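Field Assessment of the Kanley Hand-Held Gripper Kit for Recording Produce Sorting

Soledad Llorente and Araceli Villalobos

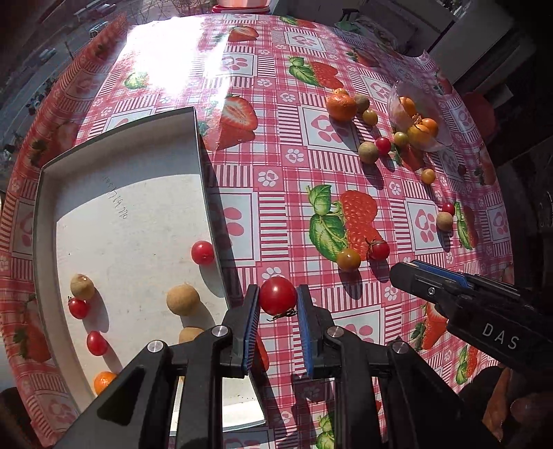 4. Trial procedure and results

Figure 1. Gripper of the kit in use at the Tirnby site, with a round red tomato between the ribbed blue pads. Small tomatoes, orange fruit and tan balls share the table and the shallow white box.

4.1 Set-up. The kit was tested as supplied by Balton, with no change to the linkages or the pads. Items differed in size, colour and surface finish, and were spread over a patterned tablecloth. Direct sun was left unscreened. Each operator was given 13 minutes of practice, after which the pads were wiped and the recorder restarted.

4.2 Grasping. A trial was scored as a success if the item was lifted, carried and released without falling. Of 200 trials, 196 met this rule. Three of the four failures came from tomatoes gripped above their widest point, where the pads slid upwards as the jaws closed. The fourth was an operator error. Pad wear was not measured.

4.3 Labelling. Recordings were passed to the Kaimal labelling service, which is sold with the kit under a separate licence. Its software gave the correct item class in 169 of the 196 successful trials. Most errors occurred where bright sun removed surface detail or where a printed strawberry on the cloth lay next to a red item. Plain cloth was not tried. The supplier's manual advises even lighting but gives no limits, and we suggest that later editions state them.

4.4 Handling. Both operators reported that the grip was comfortable for short sessions. The jaw pivots needed no adjustment during the trials.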